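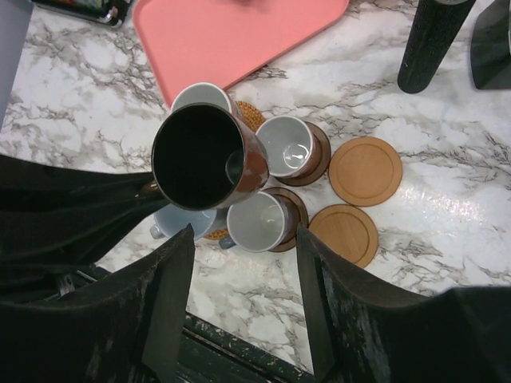 How to Make a Proper Pot of Chai for a Crowd

I learned to make chai the wrong way, by which I mean with a tea bag and a shake of pumpkin pie spice, and I drank it like that quite happily for years. Then I shared a house with four other people through a very long Winnipeg winter, and one of them made a pot on the stove every afternoon when the light started to go. I have never gone back. If you've got people coming over and you'd like something warmer and more generous than "coffee or tea?", this is the one to learn, and it's really very forgiving once you have the order of things in your head.

The amounts below make enough for five ordinary mugs, with a little left in the pot for whoever is quickest. You can double it without changing anything except the size of the pot.

What you'll need

3 cups water
3 cups whole milk (homogenized, the red carton where I shop)
5 teaspoons loose black tea, a strong one, Assam if you can get it
8 green cardamom pods
1 cinnamon stick, the hard curled kind
5 whole cloves
6 black peppercorns
A piece of fresh ginger as long as your thumb
Sugar, 2 to 4 tablespoons, and we'll talk about that

You'll also want a heavy pot that holds a good deal more than you think it needs to (milk climbs, and it climbs fast!), a fine strainer, and something to bash the spices with. I use a mortar and pestle that came from a church sale and weighs as much as a small dog, but the bottom of a jam jar and a folded tea towel will do the same job.

Step one: bash the spices

Crack the cardamom pods so they split and you can see the little black seeds. Give the cloves and peppercorns a few good thumps too, and snap the cinnamon in two. You aren't after powder. Powder goes through the strainer and makes the last mouthful gritty, and I have served that last mouthful to my mother-in-law, so please learn from me.

Ginger next. I don't peel it if the skin is thin and clean, I just scrub it and slice it, and then lean on the slices with the flat of the knife until they look a bit sorry for themselves. Grated ginger gives you more heat, and you may like that, but go easy the first time.

Step two: simmer the spices in water

Put the water, the spices and the ginger in the pot, bring it up to a boil, then turn it down and let it bubble gently for ten minutes with the lid half on. This is the part people skip, and I understand why, you're standing there in your socks wanting your tea. But the spices need the time alone in the water, and the ginger especially wants a proper boil before it meets any milk. Raw ginger can curdle milk, and a split pot of chai is a sad thing to look at.

Step three: the tea

Tip in the tea leaves and let them simmer for 3 minutes. The water will go a deep, murky red-brown and smell wonderful. If you only have tea bags, use five, cut off the strings and the paper tags, and take the pot down to the barest simmer. Florian Widmer, who runs the cooking evenings at our community hall and is particular about everything, leaves his for five minutes and adds more sugar to cover the bitterness. We've agreed to disagree.

Step four: the milk

Pour in the milk and bring the heat back up to medium. Now stay with it! Stir every so often and watch the edges. When it starts to rise up the side of the pot, lift it off the heat, let it sink, and put it back. Do that two or three times. Each rise makes it a bit richer, and I'm fond of the ritual.

If you like to use a thermometer, my own pot is at its best when it's strained at 85 degrees (Celsius, that is) and poured at 80. I only know this because I was given a thermometer for Christmas and stuck it in everything for a month.

Oat milk works well, though you should add it at the very end and just heat it through. Almond milk I find too thin. Skim milk will give you something perfectly drinkable that nobody asks for twice.

Step five: sweeten and strain

Stir in the sugar while everything is still hot in the pot. I start with 2 tablespoons, taste, and usually end up at 3. The spices stay rather flat without any sugar at all, so even if you don't take it in ordinary tea, try one spoonful before you decide. Brown sugar gives a lovely toffee flavour, and honey is nice too, as long as you stir it in off the heat.

Warm your mugs with hot water from the tap while you strain. Thick pottery ones hold the heat beautifully once they're warm, and steal it from your tea if they aren't. Then pour from a bit of a height if you're feeling brave, which gives you some froth on top.

Making it ahead

You can do the spice water in the morning and leave it, covered, on the back of the stove. When your guests are taking their boots off, bring it back to a boil and carry on from step three. Start to finish, that last stretch takes less than 20 minutes, most of it spent chatting over your shoulder.

Leftover chai keeps for two days in a jar in the fridge. Warm it slowly, or pour it over ice in July, when I'd take it over any iced coffee going.

A few things people ask me

Can I use ground spices? In a pinch, yes. Use half a teaspoon of cinnamon, a quarter of cardamom and the smallest pinch of cloves, and strain through a clean cloth.

Why is mine so pale? More tea, a longer simmer, or both. Check how old your tea is, too.

What goes with it? Something plain and crisp. I put out rusks or digestive biscuits, and if it's close to supper, a bowl of salted peanuts.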